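Main page | Contents | Recent changes | Random article | Help

Parri (software)

Parri is a software package for planning and checking two-handed grasping motions. It takes recordings made with hand-held grippers, turns them into timed paths for the left and right tool, and produces control programs that a two-armed robot can run. It was written at Branier, a robotics software company in Grorkville, and is mostly used for household handling tasks such as lifting bowls, folding cloth and moving items between containers.

History

Work on Parri began as a set of scripts by Teodoro Tolentino, who needed a way to line up the clocks of two recording devices. Berenice Serrano joined him the following spring and wrote the first planner. The early version handled one gripper at a time and treated the second as an obstacle. This worked for picking up small objects but failed on wide ones, which need to be held on both sides at once.

A rewrite led by Noel Cabrera replaced the single-gripper planner with one that solves for both tools together. It was released in July under the name Parri 2. The older planner is still included for users whose stored projects depend on it.

Operation

A recording enters Parri as two video streams, two streams of finger opening values and a motion track for each device. The software first corrects the time offset between the streams. It then estimates the position of each gripper in a shared set of coordinates, using fixed features of the room where possible. Plain countertops are difficult for this step. Surfaces with a speckled or veined pattern give better results, as do corners and tile joints.

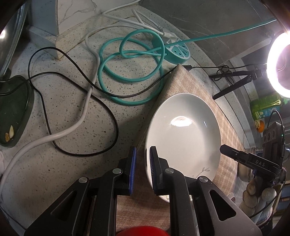

The perception stage marks the outline of the target object and the likely contact points on its rim or sides. Glossy white objects cause most of the errors at this stage, as bright reflections may be read as edges. Parri compares several frames and drops any edge that moves with the viewpoint. Loose cables are handled by a separate module called Grorero, which labels them as soft obstacles. The planner may pass above a soft obstacle but may not close the fingers on it.

Planning runs at 20 steps per second of recorded motion. At each step the planner checks reach, finger clearance and the distance between the two tools. If the tools come closer than 30 millimeters, the path is slowed, and if no safe path is found the recording is flagged for review by a person.

Limitations

Parri does not model liquids or food, and it has no measure of weight. In a trial at Branier run by Young-sook Pyo, 14 of 33 flagged recordings had been stopped by poor tracking and the rest by planner limits. Bujar Jurić later added a tool that shows the cause of each flag in the review window.

See also

Motion planning
Grasp detection
Time synchronization

This page was last edited on 11/9/25.

Contact | Copyright and terms of use | Back to top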